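January 2022

Slept badly and got up before it was light. The boiler was making its ticking noise again so I put on two sweaters and did the accounts for the quilt while the coffee brewed. Fabric so far comes to 115 dollars, which is more than I told myself in June, but it includes the batting. I still need backing and I still don't want to pay for it.

Walked to Nalberg after breakfast to return Neelam's rotary cutter. She had soup on and made me stay. We talked about her mother's house in Grindlow, which has finally sold, and about what to do with the sewing table that is still in it. It weighs too much for her stairs. I said I would take it if Herman could bring his van, then worried all the way home about where it would go.

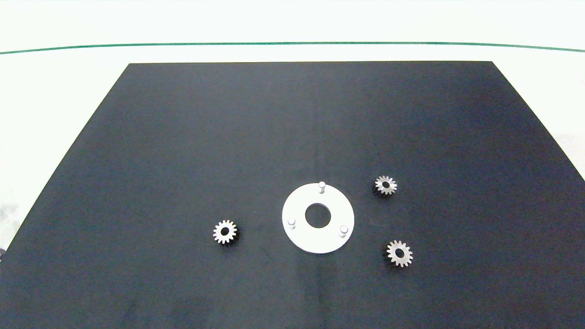 Dark mat on the white table.

Cut pieces most of the afternoon. The pattern wants 11 strips for each block and I keep coming up one short because I lose them under things. Found one stuck to my sleeve at supper. The blue I bought to go with the gray is wrong in daylight and fine under the lamp. I will use it on the border and keep the better blue for the middle.

Herman Sutanto called at six. He can do the van, but he has to be in Trondurau first and won't be back before the end of the month. He asked if the table comes apart. I didn't know. Left a message with Neelam to look underneath for bolts.

Leftover rice and an egg. Read a chapter of the Ginting book and didn't take much of it in. My thumb is sore from the scissors. Need to buy needles, light bulbs, stamps, and something for the drain. Bed at ten.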